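Clorkix Bench Top, Solid Wood Work Surface

Made in Gavville by the Borkowska workshop
Fits all Clorkix and Venilholm underframes

We've been making bench tops for longer than anything else in the range, and this is still the one we get most excited about. It's a proper thick slab of wood, 40 mm from top to bottom, planed flat and oiled by hand, and it will take years of glue, elbows and spilt tea. Potters buy it, model makers buy it, and a surprising number of people end up putting it in the kitchen (we're very happy about that, by the way, just ask for the food-safe oil when you order).

Jadwiga Szewczyk picks the boards herself. She likes a lively grain and lets it run where it wants, so no two tops match. If you're ordering a pair to stand side by side, put a note on the order and she'll choose boards that sit nicely together.

What you get

One top, 2000 mm long, in the depth you choose
4 fixing brackets with screws
A small tin of oil and a cotton cloth
A care sheet written by Celina Jakubowski, who also answers the phone on Friday mornings

Colour and finish

The standard finish is clear oil, two coats, rubbed back between them. It keeps the wood on the pale side when new and warms up over the first year or so, more quickly if the bench stands near a window. We can also do a honey tint, mixed into the first coat, for anyone who doesn't want to wait! Both feel the same under the hand — smooth, with just enough of the grain left to notice.
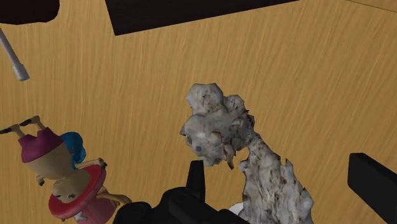
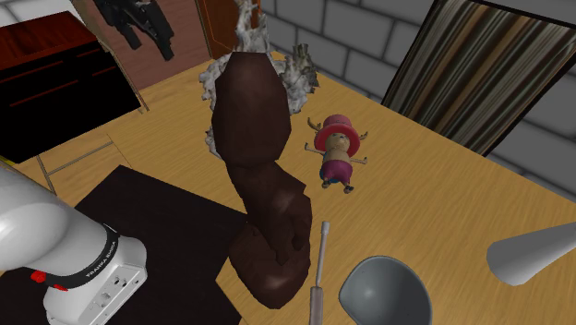
Looking after it

Wipe it down with a damp cloth and dry it straight away. Once or twice a year, give it a fresh coat of oil, leave it for 20 minutes and wipe off whatever hasn't soaked in. Lay the cloth out flat to dry outdoors before you throw it away, as oily cloths can heat up when they're bundled together.

Scratches are easy. Go over them with fine paper, always along the grain, then oil the patch and a hand's width beyond it. Deep dents often lift with a wet rag and a warm iron — Elżbieta Mazurek in our repair room swears by it and has rescued some truly sorry-looking tops that way.

Put a mat under anything rough or heavy that gets dragged about. Cork, felt or rubber are all fine, but lift the mat now and then so the wood underneath keeps the same colour as the rest.

Fitting

Two people, please. The 85 cm deep version is a real weight and awkward on stairs. Set it on the frame, line up the front edge and do the brackets up finger-tight before you go round again with a screwdriver. The slots in the brackets let the wood swell and shrink with the seasons, so don't glue it down.

Delivery

Tops are made to order and go out flat, wrapped in card and blankets. Our driver takes the blankets back. New batches are cut in October, and orders for odd sizes need to reach Parisa Rezaei in the office before then.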